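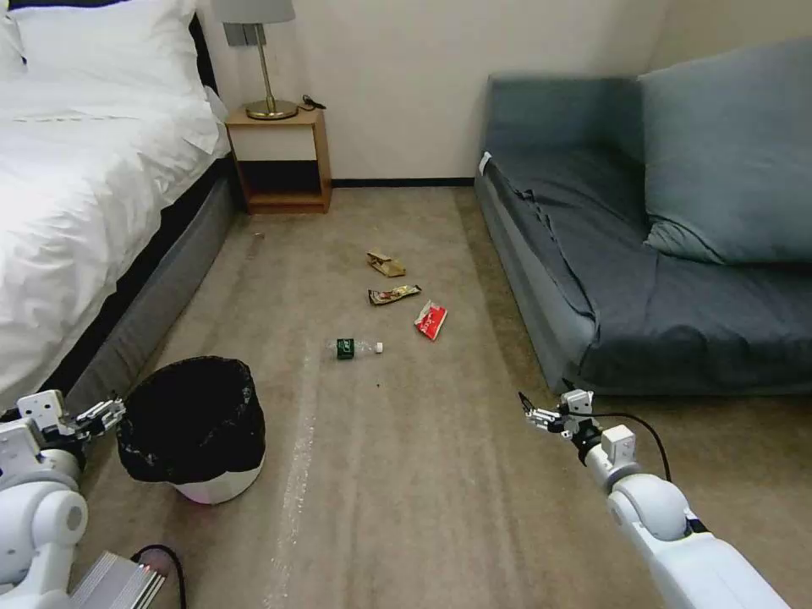

Litter pick in a room with the bed still unmade. Bin at the left arm, bottle on its side nearest the robot.

Rindar sell their room-tidying package in two parts: the two-armed machine, and a software licence called Nisamska that holds the task list. I have been trying both, and most of what follows concerns the licence, as the arms are good and there is less to say about them.

Setup is dull in the right way. You draw the room's outline on the tablet, mark the bin position, and choose from a list of tasks. Litter pick is the first on the list and the one the sales material leans on. The bin has to be within reach of one arm. The manual gives a tolerance of 5 cm on its marked position, and I found no reason to argue with that.

The grippers are metal-fingered and a bit wide for flat things. Bottles suit them. A rigid cylinder on carpet is about the easiest object you can hand a machine like this, provided the fingers come in across the body and stay off the cap. Crumpled paper is fine too, as it stands proud of the pile. Thin food packaging is where I would look hardest before buying. A wrapper lying flat gives the fingers very little to close on, and the default descent stops 10 mm above the floor. You can lower it in the settings under Contact, but the page is badly translated and the units change halfway down.

Very small bits are out of scope. Specks and crumbs are left for the vacuum, and the documentation says so plainly.

Bin liners deserve a note. A liner draped well over the rim, as here, is what the manual asks for. Keep the black one if you have the choice - Nisamska finds the rim by contrast, and our clear liners gave it trouble in the other room.

Kittipong Bunnag at Nuchit, who handle support, answered my question on cable routing by Friday lunchtime. The external cables want slack at the wrist and none at the base. His drawing is better than the one in the manual and ought to replace it.

The licence is 2,574 a year per machine, before tax. Brestico do a cheaper package with a single arm, but then the bin has to sit in a fixed dock, and I would sooner pay for the second arm. Bed-making is listed as a later module. No price yet.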